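Open Day

The visitors from Menon were due at two, and by half past one the inspector had already signed in, taken a badge and asked where the fire doors were. She came alone. The others had been held up on the Nendstead road, she said, and she would start without them if the firm had no objection.

The firm was Nuline. The product was called Kustix, a handling cell for small mixed parts, and it stood at the end of a long bay that had been swept twice since breakfast. The engineer who was to show it had worked on it since December. He had a talk prepared. It ran to 20 minutes and could not easily be started anywhere except at the beginning.

"Leave the talk," the inspector said. "What does it do?"

"It sorts. It takes parts of different shape and color and puts them where the job sheet says."

"And today's job sheet?"

He gave it to her. It was a single page, dated 20th May, with the shapes listed down the left side and the colors across the top. She read it as she might have read a lease. Then she took a pen from her jacket and crossed out the last line.

"I would like it to do this instead," she said, and wrote underneath.

The engineer looked at what she had written. It was a legal instruction. The grammar of the job sheet allowed it. In 515 logged runs, though, no one had asked for it, and he was not certain what the planner would make of it. The line said: stars together, then wait.

"Wait for what?" he asked.

"It doesn't say. I want to see how it behaves when it doesn't say."

He typed the line into the terminal. The planner accepted it and returned a path. He read the path through to the end, found no fault in it, and checked that the inspector was standing behind the yellow line. She was. He pressed the start button and put his hand near the stop button, as the procedure required.
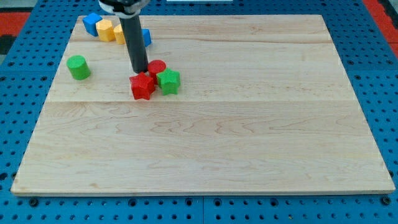

The log scrolled on the terminal beside him. The red star was recorded, then the green. The status field changed from RUN to HOLD, and the clock next to it began to count.

"It is waiting," the engineer said.

"I can see that. Is it waiting because I told it to, or because it has stopped?"

"The status would be different if it had stopped."

"To you it would. I am asking about someone who walks past at six in the morning and has no terminal."

He considered this. There was a lamp on the control cabinet, and the lamp had three colors. Green meant running. Red meant stopped. Amber meant any of the conditions that had not seemed, at the time, to deserve a color of their own. It was amber now. He explained the scheme to her in those terms, and heard how it sounded while he was still explaining it.

The inspector wrote something down. It took her most of a minute.

"How long will it hold?"

"There is no limit set."

"So all night."

"If the power stays on."

"And if someone reaches in during the night to pick up a star?"

"The guard opens and the motion circuit drops out. It can't move with the guard open."

"And when they close the guard?"

"It asks for a reset. A person has to press it."

"Good," she said. It was the first time she had used the word, and he made a note of the question so that he could put it in the talk.

They stood there. The bay had an extractor fan that cut in every few minutes, ran, and cut out again. The engineer had stopped hearing it in January and now heard it clearly. He wanted to say something about repeat accuracy, for which he had a good slide. The inspector was watching the arm with her head a little to one side, and he found that he was watching it too. He had never looked at it for this long while it was holding. In tests a hold was something to be cleared -- you saw the amber, you read the code, you sent it on.

At 5 minutes by the status clock she closed her notebook.

"What would release it?"

"Another line. Anything valid."

She held out her hand for the job sheet. Under her own handwriting she added one more line and passed the page back. He typed it exactly as written. The planner took a little longer over this one, or he thought it did, and then the lamp changed to green.

The rest of the party arrived at twenty to three, apologizing for the traffic. There were 2 of them, both in new safety shoes. They asked whether they had missed the demonstration.

"Only the first part," the inspector said. She moved along the yellow line to make room for them. "He has a talk."

The engineer found his first slide. He looked at it, went to the last one, and typed in a new heading about the lamp. Then he went back to the beginning and started.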